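# Quaye Building Adopts New Housekeeping Schedule for Shared Workrooms

ZILLCOMBE, October 8, 2021. The Office of Building Services at Zillcombe has adopted a single housekeeping schedule for the shared workrooms in the Quaye Building. The schedule takes effect Monday and applies to every group that reserves a room, including evening and weekend users.
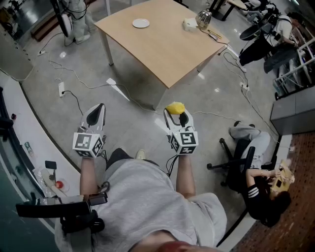
**Who is responsible for picking up the floor at the end of a session?**

The group that reserved the room is responsible. Small items left on the floor, including cloths, sponges, pens, wrappers and packing material, are to be picked up before the room is handed over. Contract cleaning crews will continue to wash the floors but will no longer sort or store loose items.

The change follows a review of the shared rooms carried out over the summer. Building Services recorded 959 cleaning requests from the Quaye Building in the year that ended in June. Of these, 200 concerned objects left on the floor or on tables by an earlier group. Most of the remaining requests were for spills, overflowing wastebaskets and restroom supplies, and are not affected by the new schedule.

## Rooms covered

The schedule covers 6 shared workrooms on the first and second floors, with a combined floor area of 1,316 square feet in the rooms' open sections. Private offices, the loading area and the Galtura lecture room are handled separately. Groups with a standing reservation in the lecture room should follow the notice posted at its entrance, which was last updated in February.

Furniture in the shared workrooms varies. Some have light wooden tables on thin metal legs, and others still have the older folding tables that were moved from the annex. Office chairs on casters are available throughout. The schedule does not require a fixed layout, and groups may turn or move tables during a reservation. Tables should be left clear of walkways when the group departs, and chairs should be returned to a table.

## Floors

Floors are to be checked twice in each reservation, once on arrival and once before departure. A group that finds items on arrival should collect them, place them in the bin marked for found property, and note the room number on the card attached to the bin. Found property is held at the front desk for two weeks.

The polished floors show marks easily. Dry debris may be swept with the broom kept in the hall closet. Liquid spills should be wiped up at once with a cloth from the supply shelf and reported if any residue remains. Groups are asked not to use spray polish, floor wax or bleach. Furniture should be lifted when it is moved, with the exception of chairs on casters.

Used cloths and sponges go in the covered bin beside the supply shelf. They should not be rinsed in the restroom sinks or left to dry on tables. Replacement cloths and sponges are supplied by Fekus, the building's cleaning contractor, and the shelf is restocked each Monday and Thursday morning. Requests for additional stock may be left at the front desk.

## Cords and power strips

Power strips may be placed on the floor during a session. The revised schedule asks that they be set near a wall or beside a table wherever the length of the cord permits, and that loops of cord be kept away from the door. A strip should never be plugged into another strip.

At the end of a reservation, any cord brought by a group should be unplugged, coiled and taken away. Strips that belong to the room stay in the room. They should be switched off, if a switch is provided, and moved against the wall so that the floor can be washed. Cleaning crews have been instructed to skip any section of floor where cords are still plugged in, and a skipped section will not be washed again until the next regular visit.

Damaged cords should be taken out of use and handed to the front desk with a note giving the room number. Groups are asked not to repair them with tape.

## Tables and kettles

Electric kettles remain permitted in all of the shared workrooms. The matter was raised several times in the summer review, and a number of groups asked that kettles be limited to the kitchenette. Building Services has decided against a limit at this time but has added the following requirements:

- A kettle must stand on a flat tabletop, away from the edge.
- Its cord should take the shortest practical path to the outlet.
- Papers and small boxes should be kept clear of the base while the kettle is in use.
- The kettle must be emptied and unplugged before the group leaves.

Plates and cups may be used in the rooms. They should be washed in the kitchenette the same day and returned to the cabinet above the sink. Items left on a table overnight will be moved to the found property bin, and food will be discarded.

Pens, tape, scissors and other desk supplies belonging to a room are to be kept in the tray provided. Groups that find a tray missing should report it at the front desk. New trays have been ordered for the second floor and are expected before the end of the month.

## Cleaning visits

Fekus crews will visit each shared workroom on weekday evenings after the last reservation. Floors will be swept at every visit and washed on Tuesdays and Fridays. Tabletops will be wiped only if they are clear. The earlier arrangement, under which crews also visited at midday, ends with the adoption of the new schedule.

A ten-minute interval has been added between reservations to give departing groups time to put the room in order. The interval will appear in the reservation calendar beginning Monday. Reservations already made will keep their starting times, and their ending times will be adjusted where two bookings fall directly next to each other.

Groups that need a longer interval, such as those that bring large amounts of material or change the table layout, may request one when they reserve. Requests should be submitted at least two working days in advance.

## Reporting and review

A checklist of one page will be posted inside the door of each room this weekend. It is meant to be read on departure and does not need to be signed. Copies in larger print are available at the front desk.

Where a room is repeatedly left in poor order, Building Services will contact the group that made the reservation. A second notice in the same term may result in the loss of evening reservations for that group. There is no charge for ordinary cleaning. The cost of removing stains or replacing damaged furniture will be billed as before.

The schedule will be reviewed in February. Written comments may be left in the box at the front desk of the Quaye Building during regular hours, and should include the room number and the date of the reservation concerned.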